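26 October 2026

Slept badly, the boiler ticking until three. Up at six, toast, the last of the plum jam. I said on Friday that I would write down what I think about the sleep thing before the two weeks are up, so that I can't pretend afterward that I thought something else. So this is that.

The sleep thing is the Grallier plan. Everyone on the second floor is doing it. You buy the booklet, you buy the little bottle of drops (Curkodano, which sounds like a volcano), and you go to bed at the same time every night with your phone in another room. After two weeks you are supposed to be a new person. The booklet says 900 people tried it. It doesn't say where, or who asked them, or what they were doing before. It doesn't say how many of them gave up in the first week and were never heard from again. I would have given up in the first week too if I hadn't paid for it, and I suspect that having paid for it is most of how it works.

Day 9 for me. I have slept better on four of those nights, I think. I say I think because I didn't write anything down before I started, so better than what? Better than the nights I remember as bad, and I remember the bad ones because they were bad. My sister would say this is exactly why I can't enjoy anything. She may have a point, but she also once spent a whole summer wearing a copper bracelet for her knee, and the knee got well at the same speed as mine did without one.

Taking the parts one at a time. Phone in another room: fine, I believe that. My mother could have told me that, and did, about television. Same bedtime every night: also fine, also free. That leaves the drops. The drops taste of licorice and lawn. I read the label under the kitchen light with my good glasses and it has chamomile in it, and some lemon balm, and a lot of glycerin, and then a "proprietary blend" that they won't describe. So you do two sensible things that cost nothing, and one strange thing that costs real money, and when you sleep you thank the bottle. I did it myself on Wednesday. I woke up at half past six feeling wonderful and my very first thought was, well, the drops are working. I'd forgotten to take them. The bottle was still in my coat.

I told this at work and it went down badly. The general opinion was that the drops build up in you. Maybe they do. I asked how long they take to build up and was told it's different for everyone, and there is no arguing with that, since any night at all can be made to fit it.

Then there is the business of the watch. Guromik, the wristband that goes with the plan if you pay extra, gives you a score in the morning. I borrowed one for two nights. First night I lay awake from one until nearly four, going over the gutter quote and whether I was rude to the dentist's receptionist, and in the morning it gave me "restful." Second night I slept like a log and it told me to take it easy. What annoyed me is that I did take it easy. I felt tired right up until lunch, on the word of a bracelet. I gave it back.

Lunch was the leek soup, too much pepper. Rain on and off. Paid the gas. The bill is 151 and I was sure it would be more, so I spent ten minutes looking for the mistake, then decided to let it be their mistake if it is one.

I did try to be fair and look for the other side. I went through the library's copies of that health magazine, three of them, hunting for one plain article where somebody had half the people take the drops and half take something that only tasted like them. Nothing. Lots of letters. "I was desperate and now I sleep like a baby." I don't doubt those people. I doubt that anyone writes in to say they slept about the same. And desperate people are at their lowest when they begin, and most of us come up a little from our lowest whatever we do. I was at my lowest in June, when the heat wouldn't leave the bedroom, and by the end of the month I was sleeping fine and had done nothing about it except complain.

What I would like to know, and can't find out alone, is what would happen if I poured the drops away and filled the bottle with weak licorice tea. I'd know, though. That spoils it. Somebody else would have to fill it for me and keep quiet, and write it down, and only tell me at the end. I've half a mind to ask.
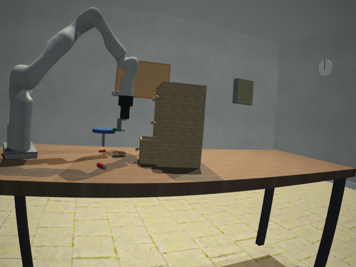

Ryszard Baran thinks I'm being unkind about all this. He rang after supper and I read him most of what I have above, and he said that if a person sleeps, they sleep, and what does it matter which part did it? He said he would sooner be fooled and rested than right and yawning. I said that was fine until the price goes up. He said the price was less than he used to spend on cigarettes. Then he said a thing I've been turning over since, that I only ever ask for proof of what other people like, and that I've never once asked for it about my own cup of hot milk.

Well. He's right about the milk. I have had hot milk at ten o'clock for most of my life and I couldn't tell you that it does anything. I have a feeling about it. I'd be cross if someone made me give it up for two weeks to see. I told him I'd think about that, and he laughed and said no I wouldn't.

But milk is milk. It doesn't come with a booklet, and it doesn't tell me that if I'm still awake I must be doing it wrong. That is the part I dislike most, I think, more than the money. Page two says, "If you are not seeing results, ask yourself whether you have truly committed." So if it works it was them, and if it doesn't it was me. I have had bosses like that.

Ryszard has offered to do the bottles. Jabłońska on the corner sells plain glass ones with a dropper, so he can get two the same, put the drops in one and the tea in the other, and mark them underneath in a way only he understands. A week on each. I'm to write down every morning when I think I fell asleep and how I feel, before coffee, and not to look back at the earlier pages. He says he'll bet me a cake that I can't tell. I said that's my side of the bet, he can't have it. We argued about that for a while and left it open.

Things I should settle first: whether the tea ought to have glycerin in it so it pours the same. Whether to keep the phone out of the bedroom in both weeks (yes). Whether the milk stays. I've put yes for the milk, and then a question mark.

Ten past ten now. Drops taken, for what it's worth. Bins out tomorrow, and ring back about the gutter.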